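Workshop > Notebooks > Grippers > May

Notes Projects People Search

Finger swap, bench 2, start of the afternoon

OK so the Nomier fingers finally came back from Maritza and I've had them on the arm since lunch. For anyone reading who isn't Tuncay: we're comparing two finger sets on the same wrist, the old Claraten pair (hard tips, a bit slick) and the Nomier pair (softer skin, more give at the end). Same arm, same controller, same gains. I did not touch the gains!! Sinan, I know you're going to ask.

Setup took way longer than it should have. The mounting screws on the new pair are a hair longer than the old ones and bottomed out before the plate was snug, so there was a wobble I chased for most of an hour thinking it was the wrist joint. Two washers fixed it. Washers are in the blue drawer now, labeled, please put them back.

Config number for the new pair is 3232, old pair is 2932. I loaded the wrong one the first time and the close command stopped well short. If your fingers quit early, check that before you check anything else.

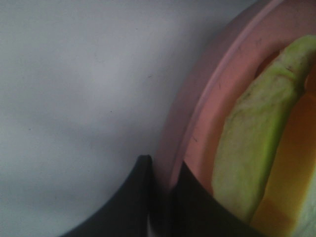
Rim grasps are where I wanted to start, mostly to settle the argument Hanyu and I have been having since April about whether you come in over the edge or pinch the body from outside. I say over the edge, one finger in and one finger out. The pink bowl is a decent test for that because the wall curves away under the inside finger, and with the melon slice sitting in it there's not a lot of spare room on that side. The wrist camera goes soft up close too – the rind and the fingertip are both a little mushy in the picture – so I wouldn't trust it to tell me how much clearance is left between finger and fruit. I ended up setting the approach height by the joint readout and using the camera only for left and right.

Results, such as they are: 17 tries with the Nomier pair, 14 good lifts, 3 where the bowl rotated in the grip and I set it down before it got ugly. The Claraten pair I only have from last month's sheet, and that was an empty bowl, so it's not a fair match. I need to rerun it loaded. Writing that here so I can't pretend I forgot.

One thing I really like about the new tips is how quiet they are on contact. The old ones click on hard plastic and you can hear it across the room. These sort of settle. Whether that means better grip or I just enjoy the silence, I can't say yet (Yara says the second one).

Things I don't like: they pick up lint like crazy, and they feel slower to let go. I put 30 milliseconds of extra dwell on the open command and it seemed better, but that was by eye. Hanyu, could you pull the motor current from the log and see if there's a real difference? File is in the Aquino folder under my initials.

Coffee, then back at it around 3.
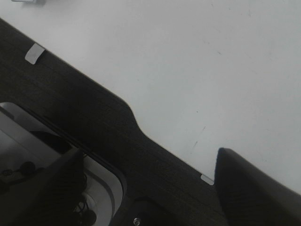
Camera contrast is the other half of this and I'd been putting it off. Dark fingers on a light table are easy, you get a clean outline and the tip finder locks on almost right away. Dark fingers on dark stuff, not so much. Look at the left one over the charcoal panel and the pale tray: the outline is fine against the inside of the tray, but lower down finger and panel are close to the same gray, and they've both got that fine texture. Then there are the thin black cables lying in the tray, which is just the sort of skinny dark thing my threshold likes to grab. The right finger has white tabletop behind its tip and the edge is nice and crisp. So if the tip finder ever reports one finger good and one finger bad, that's my first guess as to why, before anybody starts swapping cameras.

Tuncay thinks a stripe of light paint on the outer face of each finger would take care of it. Maritza thinks paint will flake off that skin in a week. I'm going to try a strip of matte tape first, low down where it can't touch anything, and see which of them buys lunch.

To do:
– loaded rerun with the Claraten pair, same bowl
– tape strip, then repeat the tip finder check over the dark panel
– ask Femamthorpe if they stock shorter screws
– clean the lint off the tips before each set (lint roller is by the sink)
– put the exposure setting somewhere people can find it, it's only in my head right now

Stopped at 5:40. Arm is parked, Nomier pair still on, config 3232 still loaded. If you need the old set for anything tomorrow, change both.

4 comments 2 shares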